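Hilo sobre hacer la cama, actividad en la que llevo toda la vida y sigo en categoría de aspirante.

Empiezo por el conflicto de base: mi madre la hacía antes del café. Yo la hago antes de volver a acostarme, que también es un método.

En octubre saqué la ropa de invierno y con ella volvió el problema del relleno, que viaja por dentro de la funda y acampa siempre en la misma esquina. Tengo 13 pinzas de nórdico marca Ponora. Sirven para encontrarlas con el pie a las tres de la mañana.

Jagadeesh Pillai, compañero de trabajo y persona que plancha las sábanas, me pasó el truco del rollito: pones la funda del revés, enrollas, metes la mano, das la vuelta y listo. Cinco minutos, según él. A mí me salió un burrito. 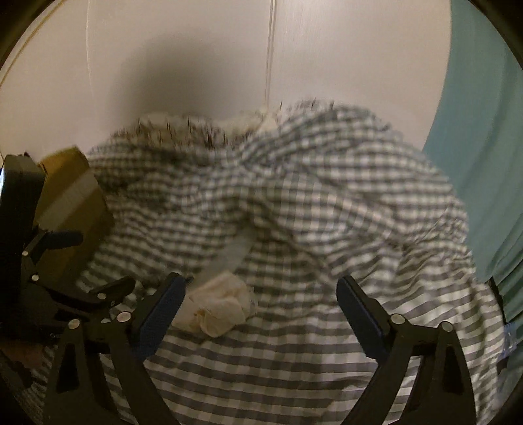 Mi teoría es que los cuadros los inventó alguien que odiaba a la gente como yo. En una tela lisa una arruga es una arruga. En el vichy gris y blanco cada pliegue tuerce la cuadrícula entera y delata el montón del medio, pañuelo arrugado incluido. Con flores esto colaba.

Orvokki Seppälä me contesta por privado que en su casa cada uno duerme con su edredón y se dobla en tres. Qué paz, qué país.

He mirado fundas lisas en Badeck. Piden por una lo que yo pagué por el somier.

Así que seguimos con los cuadros. Estiro de la punta izquierda, se sale la derecha. Estiro de la derecha, aparece una pinza.

Son las once de la noche. Técnicamente, ya no merece la pena hacerla.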